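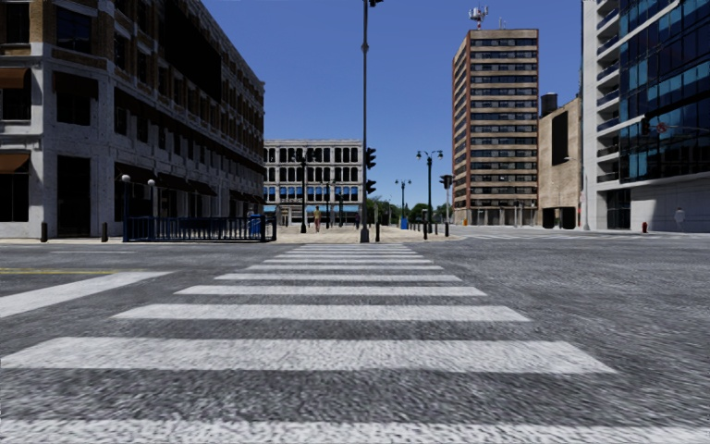
Frequently asked questions about the Parkine crossing study

What were you trying to find out?

We wanted to know whether a sidewalk delivery robot could learn to cross a city street entirely in simulation and then do a decent job on a real one. It's a question people in our field have been going back and forth on for years, and we had our own arguments over it too (some of us are still having them!).

Why start with crosswalks?

A crosswalk looks so simple when you walk over one, but for a robot it packs a lot into a few seconds. It has to find the stripes, stay between the edges, pick out the signal that matters to it from all the others hanging over an intersection, and keep an eye out for people who may be quite small in its view.

How did the training work?

Our simulator, Fadell, renders city intersections from the robot's point of view, and the driving policy, which we call Devadiga, practices in them. We built 84 intersections and ran 978 training episodes in each, changing the signal timing and the foot traffic as we went. All of the training used clear daytime weather, so please keep that in mind when you read the results.

And how did it do on real streets?

Better than we'd feared, and not as well as we'd hoped. We made 218 supervised crossings, and the safety operator had to take over in 3 of them. Two of those were at corners where the policy followed the signal for the cross street, and the other was a curb ramp it came at from a bad angle.

Does that mean it's ready to run on its own?

Oh, no. Those crossings were all at quiet corners, with a person walking alongside the whole time, and we wouldn't want anyone to read more into them than that.

What about rain, snow, or nighttime?

We haven't tested any of those yet. Wet pavement is next on our list, and we hope to start in January.

Can I use the intersections in my own work?

Yes, please do! They're in the Evetti download, along with the training settings. If something won't load, write to us through the contact page and tell us which version you have.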